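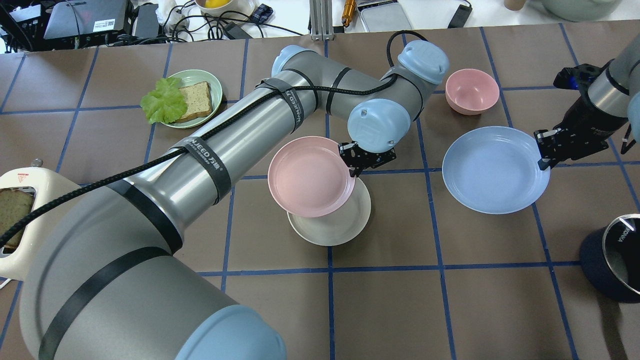 Clulstead Chapel: May walk-round
Checked by Marilou Manalo, with Chak-lun Su holding the ladder and the torch
Marks: OK, SEE TO, or PRAY

1. Front door and step: SEE TO
The step has sunk again on the left. "He will not let your foot slip" is painted over the porch, and I would like us to do our share. White edging paint is in the vestry cupboard behind the Nativity camels.

2. Fire exit by the organ: SEE TO
Opens freely once you have moved the hymn books, the spare hymn books and the flower stand. Same comment as last year, same flower stand.

3. Extinguishers: OK
All 3 on their hooks and in date. The one by the pulpit has been wearing somebody's scarf since Lent.

4. Candles: SEE TO
Prayer candles are too near the curtain. Move the stand two paces towards the font. Sand tray wants topping up. Chak-lun asks that people stop putting mints in it.

5. Wiring and heaters: SEE TO
2 sockets in the side aisle are loose and taped off. Electrician's quote is £1,637, or £2,242 if he does the gallery lights as well. I read both figures out in the empty chapel and the echo made them worse.

6. Gallery stairs: OK
Handrail firm. Third tread creaks, which has kept latecomers humble for generations, so leave it be.

7. Pews: OK, mostly
Back row left has a splinter at knee height. Sanded on the spot. Kneelers sound, though the one embroidered with Jonah is losing its whale.

8. First aid box: SEE TO
Plenty of slings, no plasters. Yusuf to restock before the children's service.

9. Sound desk: PRAY
The Prilura microphone hums in G. The organ is not in G. Lead across the aisle now under a mat.

10. Roof and gutters: PRAY
Looked at from the ground only. Iltier have been asked to send someone with a proper ladder and a head for heights. Bucket stays in the north corner till then, and please don't put your collection in it.

Next check: November. Bring gloves.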